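**Drarnmont** is a television drama serial about a provincial governor's office in the mountain republic of Lu. It ran for 2 series. Most of the action takes place in Stondum, the district capital, where the governor shares a building with the customs service and a small radio station.

## Plot

The first series opens with the closure of the Trullel pass after a landslide. A convoy carrying grain is stranded on the far side, and the neighbouring state offers to clear the road in return for the release of a jailed surveyor. The governor refuses. Her deputy opens talks in secret and signs a draft agreement without telling her - a decision that drives the rest of the series.

In the second series the deputy has taken office himself. The surveyor, now free, returns to Stondum with maps which suggest the border was drawn in the wrong place. An inquiry is called, and the former governor is asked to give evidence. She withholds a letter that would clear her name, as it would also end the truce at Trullel. The last episode finishes before the inquiry reports.

## Production

The customs hall was built as a full set, and the street scenes were filmed in a disused barracks. The radio bulletins heard in the background were written separately and recorded before filming began. Several of them contradict what the characters say about the talks. The shooting script for the final episode came to 264 pages, and about 4 scenes were dropped in the edit, among them a long exchange between the surveyor and the customs chief.

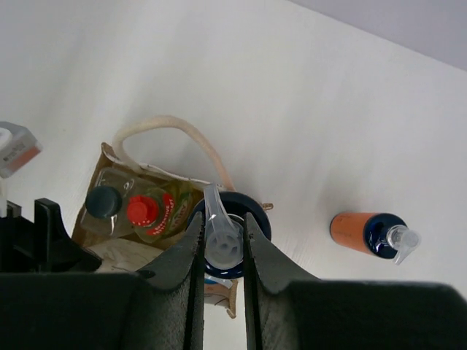
*Article by Drarnmont episode guide contributors. Last revised in October.*

## Broadcast and reception

The serial went out on Wednesday evenings. Early reviews praised the negotiation scenes but found the landslide episode slow. The second series was better received, though some viewers complained about the open ending. A proposed third series, set in Trullel, was never made.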